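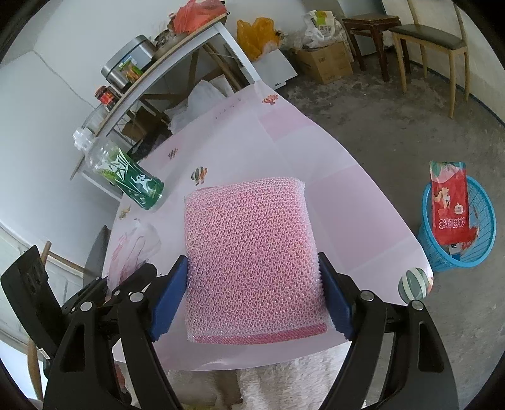 About Homton

Homton is a small company from Sustdale. We gather examples for robots that must learn to work with their hands. Our customers build the learning system, and we bring them the material it learns from: many short recordings of simple housework, made by people with a hand-held gripper.

We started in September with one gripper and one kitchen. Today we have 37 people who record for us, and we deliver almost 2,000 examples in a usual week.

How we work

We record in homes, because a robot will meet there a sponge, a patterned tablecloth and many other things that a laboratory does not have. We do not clean up the room before recording. Each person gets a short list of tasks, for example to pick up a thing from the table or to bring a package to a bin. 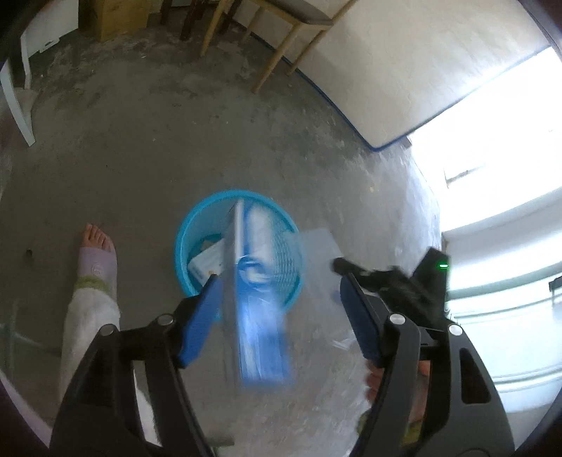
One task is repeated up to 100 times, with the objects in different positions. After this a second person checks every recording. Failed tries are also kept, with their own label, and the customer decides if they want to use them.

Our projects

Our longest project is Lengyel, a collection of 200 household tasks. The newer one, Drovaditz, is only about sorting and tidying. If you would like to record with us, please write to our office in Sustdale. Experience with robots is not necessary.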